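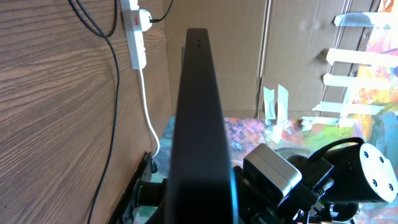

Home Articles Issues Authors Search

3.2 Standby load in the Stullham flats

The second part of the measurements was made in Stullham, where the housing stock is older than in Clidutmont and where many flats still have only one wall outlet per room. In such rooms the tenants depend on power strips, and several appliances share one strip for years. We expected therefore that the standby load would be higher per outlet, but not necessarily higher per household. The data from the Clolonance survey, which we used for the selection of the flats, did not allow us to separate these two quantities.

Each flat received one Entili meter, installed between the wall outlet and the first strip. The meter stores one value every 900 seconds. This interval is long in comparison with other studies, and short events such as the start of a refrigerator compressor are not visible in our series. For standby load this is a smaller problem, as the load changes slowly and the night hours contain long flat periods. We defined the standby load as the lowest stable level between 1 a.m. and 5 a.m. After removal of the incomplete nights, 3412 nights remained for the analysis.

The way in which the strips are installed was recorded by the tenants on a short form. The form distinguished between strips lying on the floor, strips placed behind furniture and strips fixed to a vertical surface. The last type is illustrated in Figure 2, with a white power strip mounted vertically on a wooden panel. We had assumed at the beginning that this question would be of little use. However, the place of the strip explained more of the variation than the age of the appliances did. Tenants whose strip was within reach of the hand reported more often that they switch off or unplug something before sleeping, and the night values agree with their reports. For strips behind furniture we found almost no difference between the night level and the lowest level of the day.

It should be noted that the forms were completed only once, in January, and that a strip may be moved during the year. In a small number of flats the night level fell suddenly in spring and stayed low. We could not decide if this was a change of habit, a broken appliance or a meter that was put back into a different outlet. These flats were kept in the main analysis. Leaving them out makes the effect of the strip position slightly weaker, but its direction is the same.

Figure 2. Power strip mounted vertically on a wooden panel.

The comparison with Clidutmont is given in Section 3.3. There the rooms have more outlets, and the forms had to be changed accordingly.

Comments

heatpump_reader: Did you correct for routers? In my flat the router alone is most of the night load, and I would never switch it off.

m99: Same question as above. Also, 1 a.m. is early for students, I would begin the window later.

Author reply: Routers were not removed. A later window was tested and gave very similar values, we will add it to the appendix.

Contact | Copyright the authors | Back to top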